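Is "enzyme wash" on a clothing label worth paying extra for?

Posted in Clothing & Laundry by Lærke Ladefoged
Feb 26, 2022

I've been shopping for plain summer clothes to wear around the house and on one trip in May, and I keep running into the same two words. Otier sells a pair of pull-on shorts for $40 that are "enzyme washed for a lived-in feel." Mersha sells what looks to me like the same pair, same fabric content on the tag, for quite a bit less, and doesn't mention any wash at all.

I asked in the store what the enzyme wash does and was told it makes them "more breathable." I have a hard time believing that. I also read on the Otier page that the clothes are "pre-shrunk thanks to our enzyme process," which sounds like somebody in the marketing office mixing up two different things.

So is this a real treatment with a real result, or a nice word for "we washed them once"? And does it survive my own washer? I don't care how they look on day one if they're the same as the cheap ones by the end of summer.

Replies (3)

Birthe Hallgrímsson

It's a real treatment. Whether it's worth money to you is another matter, and I lean toward no.

The usual version for cotton uses an enzyme called cellulase. Cotton is mostly cellulose, and cellulase eats a little of it. In a big machine with warm water and a lot of tumbling, it nibbles off the tiny fiber ends that stick up from the surface. What you get is a smoother face, a softer hand and less pilling for a while. The price is a small loss of weight and strength in the fabric, because you've removed some of it. Done carelessly, the loss isn't small.

Breathable? I don't buy it. Taking the fuzz off may change how the cloth feels against your leg, but the weave or knit and the thickness decide nearly everything about how air gets through. Hold the two pairs up to a window and compare. If they let through the same light, I'd expect them to wear about the same in the heat.

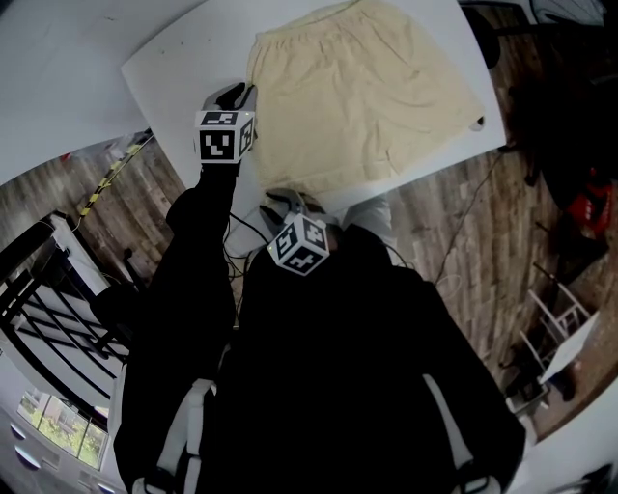

Cream pull-on shorts with an elastic waist, laid flat.

Pre-shrunk is the claim I'd push on. The enzyme doesn't shrink anything on purpose. The hot water and the drying afterward can take some of the shrinkage out, and a plain rinse wash would do much the same. So the garment may well come pre-shrunk, but "thanks to our enzyme process" is giving credit to the wrong part. If the label doesn't give a shrinkage percentage, assume there's some left and dry the first few loads on low.

As for whether it lasts, the fuzz that's gone is gone. New fuzz comes up from rubbing, mostly between the thighs and on the seat, and how fast depends on the yarn. Short, cheap fibers will pill again no matter what they were washed in. I had two pairs of Natis lounge pants, both enzyme washed according to the hang tag, and they were rough in the seat before the first summer was over.

One more thing. Many laundry detergents already contain cellulase, usually listed on the back with the other enzymes. It's a much weaker dose at lower temperatures, so don't expect the factory finish, but over a lot of washes you are getting a bit of the same effect at home. I find that funny given the markup.

clusatov_fan

I disagree, I can tell the difference right away. Got the Clusatov ones and they are SO soft, been wearing them constantly. The regular kind are scratchy. You get what you pay for.

thirdshelfdown

Softness in the store tells you very little. A lot of new clothes are finished with silicone softener, and it feels lovely until it starts washing out. I'd want to know how those Clusatov ones feel after a whole season before I called it the enzymes. A garment can have had both treatments, too, and the tag will only brag about the one that sounds better.

I used to work in a place that did returns for a few clothing brands (none of the ones named here) and the wash wording was all over the map. Same style, two tags, one said "garment washed" and the other said "bio-polished." I asked a supervisor what the difference was and she said the second one was for the website. Maybe she was kidding. I never saw anything that made me think so.

What I do now is ignore the front of the tag. Turn the shorts inside out and look at the seams – if the stitching is sparse or the edges are already fraying, no wash is going to save them. Then rub the fabric against itself for a bit where it won't show. If it balls up in your hand it'll ball up on the couch.

For $40 I'd buy the Mersha pair and keep the receipt.

Lærke Ladefoged

Thanks, both of you with the long replies. I went back and checked and the Otier page has a footnote that says "results may vary by color," whatever that means. My detergent does list cellulase. Going with the cheap pair and washing them cold.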